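Alville Shared Laundry Group - March meeting

Met Monday at 7 in the ground floor lounge. 12 households represented, a great turnout for a laundry meeting! Notes from last time were accepted with one fix: the Minja building gets the early slot, not the late one.

**1. Stacked washer-dryer**

Everyone who has used the tall stacked set loves it. It leaves so much more floor than the old side-by-side pair did, and you can put a basket right under the washer door and load or unload without carrying anything across the room. Two people asked whether the door should stay open between loads. Agreed: yes, leave it open so the drum can air out. A note will go up on the wall.

**2. Baskets**

The white plastic baskets with the small square holes won easily over the fabric bags. They're light and a quick wipe cleans them. We have $300 left in the room fund and voted to spend $36 of it on more of the same kind from Drakell. Please bring them back to the laundry room after use - three went upstairs last month and stayed there for days.
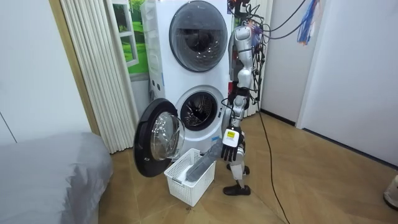

*Reading time: 2 min*

**3. Towels and mixed loads**

Lots of good talk on this one. Gray and other mid-tone towels can go in together, whites stay separate, and anything new gets its own first wash. One household shakes each piece out over the basket before folding and swears the towels come out fluffier. Several of us are going to try it!

**4. Time slots**

Ekov residents asked for longer evening slots. After some back and forth we settled on 30 extra minutes after 6, starting next week. The sign-up sheet stays on paper for now. If your load is finished and you're not there, the next person may move it to a basket, folded or not.

**5. Floor**

The light wood-look floor is holding up well and everybody still likes it. Dry mop only, please, and wipe up detergent drips right away.

**To do**

- Order baskets
- Print the door note
- Redo the sign-up sheet with the new evening times

Closed at 8:10. Next meeting same place, and the lemon bars are welcome back anytime.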